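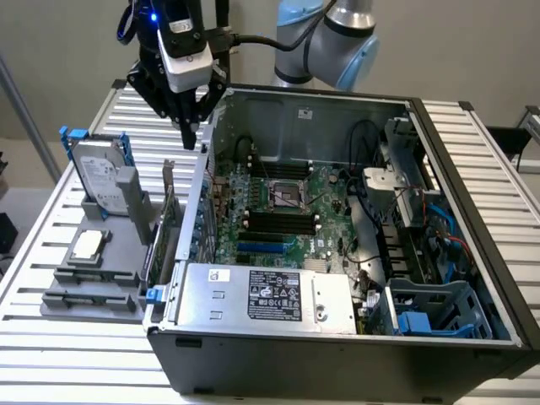 Dell tower on its side, panel off, processor and memory out.

From: Abbas Mohammadi
To: Bidska repair list
Subject: Re: Dell tower, worth rebuilding?

Entwistle wrote on Friday:
> Is the big black Dell still going spare? I was after something plain
> for the accounts package and don't mind buying parts. Does it have
> the processor in it, and can you tell me what state the board is in?
> Also, would an ordinary power supply fit, or is it one of those with
> its own plug? I would rather ask now than find out afterwards.

Yes, it is still going. I have had the side off.

There is no processor. The socket is empty, with the metal frame and lever still there. The memory slots are all empty too, so you would need to buy both. I haven't powered it up and can't say whether the board works. Before ordering anything, take the model number from the outside of the case and look up which processors that board takes. They can be fussy about it, and a later chip that fits the socket may still not start.

The small silver heatsink near the edge of the board is for the chipset, so please don't pull it off thinking it is spare. You will need a proper processor cooler as well. I don't have one to go with it.

The blue SATA cables are still in, running down by the drive area, and I would leave them where they are until you know which drives you want. The grey drive bracket is there too.

On the power supply, I don't know. Some Dells take a standard one and some don't. Compare the plugs with the board before you part with any money. Sosik had a similar tower last March and ended up buying an adapter lead, but his was a different model.

As for cost, Plimatov quoted me 449 for a finished machine of much the same size, new, with a 3 year guarantee. I wouldn't go anywhere near 400 on parts for this one. If a used processor and some used memory come to a small fraction of that, it is worth a go.

I can keep it for you until the end of the month. Bring a box or a blanket for the car, as the side panel is separate and scratches easily.

Abbas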